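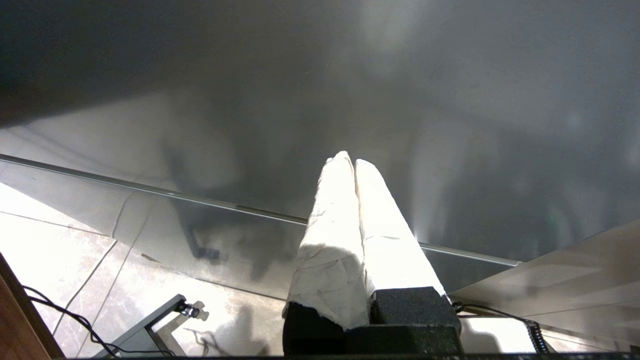 Projektbericht: Pressing im Amateurfußball — was bringt das frühe Draufgehen wirklich?

Als ich mir das Thema ausgesucht habe, war ich ehrlich gesagt schon mit einer Meinung unterwegs. Ich spiele selbst seit der Jugend beim SV Stornier (rechts hinten, Ersatzbank gelegentlich inklusive), und unser Trainer schreit jedes Wochenende »Drauf! Drauf!«, sobald der gegnerische Torwart den Ball am Fuß hat. Ich fand das immer anstrengend und ein bisschen sinnlos. Also wollte ich wissen, ob ich recht habe.

Die Frage für das Projekt lautete dann etwas braver: Wie oft führt ein Ballgewinn im gegnerischen Drittel in unserer Liga innerhalb kurzer Zeit zu einem Torschuss? Aranka Sipos hat mit mir zusammen gearbeitet, sie hat die Tabellen gebaut und ich habe die meisten Spiele geguckt. Betreut wurden wir von Yuk-lan Kwok, die uns gleich im ersten Gespräch das halbe Vorhaben zusammengestrichen hat. Wir wollten nämlich zuerst die ganze Saison nehmen, und das wäre bis heute nicht fertig!

Geblieben sind sechs Spiele, alle aus der Hinrunde, alle mit Beteiligung von Stornier oder Jolton. Wir haben jeden Pressingversuch notiert, also jede Situation, in der mindestens zwei Spieler den Ballführenden im vorderen Drittel aktiv anlaufen. Klingt klar, ist es aber nicht. Was heißt »aktiv«? Unser Mittelstürmer trabt gern mal so ein bisschen in Richtung Innenverteidiger, damit es von draußen nach Arbeit aussieht. Aranka wollte das mitzählen, ich auf keinen Fall. Am Ende haben wir uns auf »erkennbarer Sprint« geeinigt und bei Streitfällen noch einmal gemeinsam das Video angeschaut.

Zusammengekommen sind so 665 Pressingversuche. Das war viel mehr, als ich gedacht hatte, und beim Eintragen verschwimmt irgendwann alles. Gegen Deraseo habe ich eine komplette Halbzeit doppelt gemacht, weil ich am Vorabend die Datei nicht gespeichert hatte. Wer so etwas vorhat: bitte zwischendurch speichern.

Zum Ergebnis. Die meisten Versuche enden mit einem langen Schlag nach vorn, und dann kommt es darauf an, wer die Kopfbälle gewinnt. Bei Jolton funktionierte das prima, die haben hinten zwei richtig große Leute stehen und sammeln alles ein. Bei uns ging der zweite Ball häufig an den Gegner, und plötzlich waren vier von uns viel zu weit vorne. Direkte Torschüsse nach einem Ballgewinn gab es selten, aber wenn es sie gab, dann waren es fast immer gute Chancen aus zentraler Position. Das musste ich zähneknirschend in die Auswertung schreiben. Mein Trainer liegt also nicht komplett daneben (er hat den Bericht schon angefordert, na super).

Am spannendsten fand ich das Heimspiel gegen Vörös. In der ersten Hälfte ist Stornier wie verrückt angelaufen und hat damit kaum etwas erreicht — der Torwart von Vörös spielte seelenruhig über den freien Außenverteidiger. Nach der Pause hat unser Zehner diesen Passweg zugestellt und ist selbst kaum noch gesprintet. In unserer Tabelle sieht er deshalb faul aus, auf dem Video ist er der wichtigste Mann auf dem Platz. Unsere Definition erfasst so etwas schlicht nicht, und Frau Kwok hat uns an der Stelle völlig zu Recht an den Rand geschrieben, dass wir das im Methodenteil deutlicher sagen müssen.

Weitere Schwächen: Die Videos sind alle von der Seitenlinie auf Höhe der Mittellinie gefilmt, die Strafräume erkennt man daher schlecht. Platz und Wetter haben wir gar nicht berücksichtigt, obwohl auf dem Acker von Deraseo jeder Rückpass ein Abenteuer ist. Und ja, ich kenne die Hälfte der Spieler persönlich. Aranka kennt zum Glück keinen einzigen.

Im Dezember wollen wir noch zwei Spiele nachlegen und dabei auch zugestellte Passwege erfassen. Die neue Spalte dafür steht schon in der Tabelle, über die Überschrift streiten wir noch.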